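This site uses cookies. By continuing to read you accept our cookie policy. Manage preferences

3.2 Upkeep of the hand-held gripper pair

Claims about low-maintenance capture hardware are usually made by the people who built it, and we did not take them at face value. The Lolleck grippers came with a one-page care sheet asking for a jaw check every 500 grasps. Enriquez and Umali kept their own log at the Sillthorpe station through July, and the log does not support that interval. Jaw play passed our limit on 14 checks out of 21, most of them well before the count was reached.

The station itself is plain. The operator stands at a white table and works with one gripper in each hand, and each tool carries a printed marker from which its pose is recovered. The cooking task uses a rice cooker, its inner pot and a few food items (Figure 2).
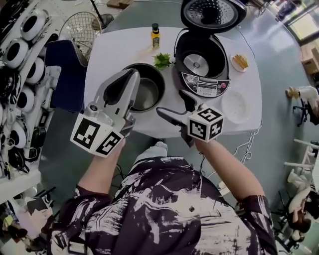 How often should the markers be recalibrated?
At the start of every session, and again after any knock hard enough to make the operator stop.

The supplier's advice was once a week. We saw no evidence for that figure and suspect it was carried over from a fixed arm, where a marker is seldom bumped. Marker faces were wiped with a dry cloth only. Evangelista tried an alcohol wipe on one face and the print dulled, so we dropped it.

Cables were the second weak point. A connector that feels seated can still lose the stream when the wrist turns, and the recording software reported no fault when this happened. We now turn each tool through its full range before recording and watch the live feed while doing so. The housing vents are brushed out at the same time. Whether the brushing does any good we cannot say; temperatures were not logged.

The view from one of the tools takes in its own housing and, past it, the open cooker and the operator's second gripper with its marker.
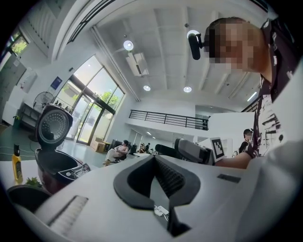
3.3 Limits of the maintenance log

The log covers one station and one pair of tools. Ocampo's repeat at Baluyot used a different jaw pad, and we would not pool the two.

Last updated: July
Shares 21 | Comments 2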